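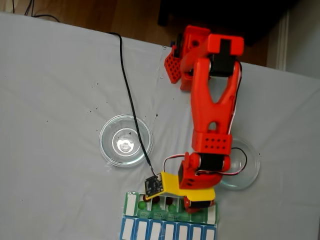
Friday, January 26, 2024

Notes on the rye starter, second attempt at writing all of this down in one place, so please forgive the rambling, Cosmin, I know you like a table.

The Umska starter is still the livelier of the two. I fed both last night before going home (equal weights of flour and water, same jar size, same shelf) and by the time I had my coat off this morning the Umska one had pushed its lid up and the Korkmont one was just sitting there looking thoughtful. It did get going by lunch. I am starting to think the Korkmont simply likes a longer night, and that we have been unfair to it all this time by judging them both at breakfast!

Inês Coelho asked me why we don't keep the shelf warmer, and it's a good question. We did try that in November, if you remember, and the loaves came out sour enough to make your eyes water, and the crumb was gummy right down the middle. I still have half of one in the freezer as a warning. So I've left the shelf alone and changed the flour instead, going over to the Mayrhofer dark rye for both jars. It takes up more water than what we had before and the paste feels like wet clay for the first few minutes. Don't panic and add more. Wait, have your tea, and then stir again.

Today's dough: 851 g flour all in, with the salt held back until after the first rest. I meant to weigh out a rounder number but the bag ran out and I didn't want to open the next one for a spoonful. Bake was the usual, hot start, then down for 60 minutes. The top cracked nicely on the Umska loaf. The Korkmont loaf cracked along one side, which I put down to my shaping, as I was talking to Inês the whole time and not looking at my hands.

Haven't cut either one yet. Rye wants a full day wrapped in a towel and I'm trying very hard to be good about it.

Other bits and pieces. The old scale drifts if you leave it switched on, so zero it every time. The Sastport caraway is much stronger than the last lot and half a spoon is plenty, I'd say less in the small tins. Somebody has been putting the long wooden spoon back in the wrong drawer and I suspect it's me.

For Monday: cut both loaves, write down the crumb before anyone gets butter near it, feed the jars in the evening and give the Korkmont around 8 hours more than the other before deciding anything. Cosmin Costache has offered to come in early and look at the lids. Need more parchment, and a new marker for the jars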